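Matching patterned wallpaper at inside corners in a small alcove

Posted in Walls and Ceilings by Nultbridge_Tenant

I am preparing to paper a three-sided alcove in a rented unit, with written permission from the property office. The paper is a large floral from the Zandura range with a dark background. The alcove is 122 inches around, measured along the left, back and right walls together, and there is a short section of wall above the opening that must also be covered.

The instructions supplied with the rolls state that the pattern is a straight match, but they say very little about corners. My questions are as follows. First, should the paper be folded around an inside corner in one piece, or cut and overlapped? Second, where should the first strip be placed so that the pattern looks balanced from the front? Third, is it necessary to use lining paper over walls that were last painted in semi-gloss?

I have a plumb line, a long level, a seam roller and a new supply of blades. I have not papered a room before. Any guidance would be appreciated before I begin on Friday.

Jalali Decorating Desk

Thank you for the detailed inquiry. The three points are addressed below, although not in the order in which they were raised.

Preparation

Semi-gloss paint must be dulled before any paste is applied. Sand the walls with fine paper, wipe them down and allow them to dry fully. Apply one coat of a wallcovering primer. Lining paper is optional on sound drywall. It is advisable on old plaster, or where repairs can be felt by hand.

Confirm that all rolls carry the same batch number. A dark background will show a small difference in shade much sooner than a pale one. Rolls from different batches should be returned before they are opened.

Placement of the first strip

With a mirrored design, the usual practice is to begin on the back wall. Mark the center of that wall and hang a plumb line on the mark. The first strip may be centered on the line, or two strips may meet at it. Choose the arrangement that leaves the wider pieces at the corners, as narrow slivers are difficult to keep straight.

Unroll a length on the floor before deciding. Designs of this kind have an axis running down the middle of each cluster, and it is the axis that should sit on the plumb line. The edge of the roll is not a reliable guide.
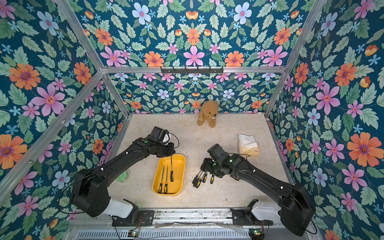 Inside corners

Do not attempt to turn a full-width strip around an inside corner. Very few corners are truly vertical, and the strip will wrinkle or pull away as it dries. The procedure is:

1. Measure from the last strip to the corner at the top, middle and bottom.
2. Take the largest of the three figures and add half an inch.
3. Cut the strip lengthwise to that width and keep the offcut.
4. Hang the cut strip and press the extra half inch onto the adjoining wall.
5. Draw a new plumb line on the adjoining wall, at a distance equal to the width of the offcut.
6. Hang the offcut to that line, overlapping the half inch.

A small amount of pattern will be lost at the overlap. On a busy floral the loss is rarely noticed from a normal standing distance. Where the paper is vinyl-coated, use an overlap adhesive at the corner, as standard paste will not hold vinyl to vinyl.

The section above the opening

Cut this piece last. Line up its pattern with the strips already hung, and leave two inches of excess at the top and bottom for trimming. Change the blade before trimming. A dull blade tears damp paper, and a torn edge on a dark design leaves a white line – this can be touched in with a matching chalk, but it is better avoided.

Hallway_876

I did mine with the paper wrapped right around the corner and it has been fine for years. It depends on the house. I would skip the lining paper.

Please buy one more roll than you think you need. The large patterns waste a great deal.

Vevero Home Projects

The first reply is sound and I would follow it. Two additions may be of use.

The repeat length printed on the label should be used when estimating quantities. Divide the wall height by the repeat, round up to the next whole number, and multiply by the repeat again. The result is the true length needed for each strip before trimming. Many first-time buyers work from the wall height alone and run short on the last wall.

Regarding the rental, it would be prudent to ask the property office whether the paper must be removed at the end of the lease. If so, a strippable primer should be used in place of a standard one, and the name of the product should be kept with the lease papers.

Related topics

Removing paste residue from painted baseboards
Papering behind a radiator
How long to soak prepasted wallpaper
Seams opening after the heat is turned on
Choosing a primer for glossy walls

Last updated: November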